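Handheld gripper: left pad wear and demo quality
Imitation and Teleop > Data Collection
6 replies

eprata_71
We collect demos by hand with a printed two-finger gripper, wrist camera, parallel linkage. The task is picking flat washers off a table and setting them on a peg. Policy trained on the first 60 demos was fine. Policy trained on the later ones closes a little early and drags the part. Same operator (me), same table, same lighting. The only thing I can find that changed is the left pad. The gripping face is coming apart along its length. The right one is still square apart from a rough corner at the bottom.

Would you replace one pad, both, or leave it and keep collecting?
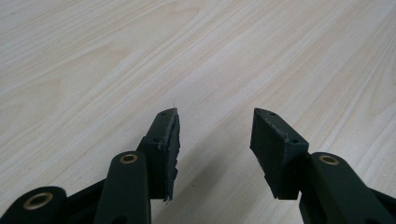 Fingers open, nothing gripped. Left pad frayed along the inner face.

juntunen_l
Both. If you swap one, the contact point moves off center and the operator compensates with the wrist without noticing. Then the compensation is in your data.

goh.endang
Disagree with replacing anything yet. Pad wear shows up on the real robot too. If every demo has perfect pads, the policy has never seen a bad one. I would keep collecting and log pad condition per session.

juntunen_l
That only works if the robot's pads wear the same way. A person holding the tool squeezes harder and at more of an angle. Ours never matched. After 3,000 cycles the arm's pads were polished and the handheld ones were shredded on one side.

Pirjo E.
Check the linkage before blaming the pad. In your shot the left pad sits slightly lower and closer to the middle than the right. Could be how you held the trigger, could be camera mounting, could be play at a bushing. Hold each finger and push sideways. If one moves more, new pads will wear the same way.

eprata_71
Pushed on both. Left has some play at the lower pivot, right has none I can feel. So that is a likely cause. I have spare bushings but the pads have to be printed again.

goh.endang
Then I take back half of it. Play in a joint is a fault in the tool, fix that. I still would not throw out the later demos. Train with and without them and compare closing width at contact.

hertta_a
We had early closing on the Grumeck rig and it came from the width reading, which was calibrated with new pads. Once the face loses material, "closed" is a different number. Redo the zero after you change pads and again every 21 sessions or so — we do it at the start of each day now, it takes two minutes. Also trim any loose fibers near the tips. Ours were close enough to the wrist camera that they showed up in every image.

eprata_71
Zero was last done in August, on the old pads. Plan is bushing first, then both pads, then zero, then a fresh set of 60 on the same washers. Will train on the three splits and post the closing widths.

juntunen_l
Keep the old pads in a bag with the session numbers on it. You will want to measure them.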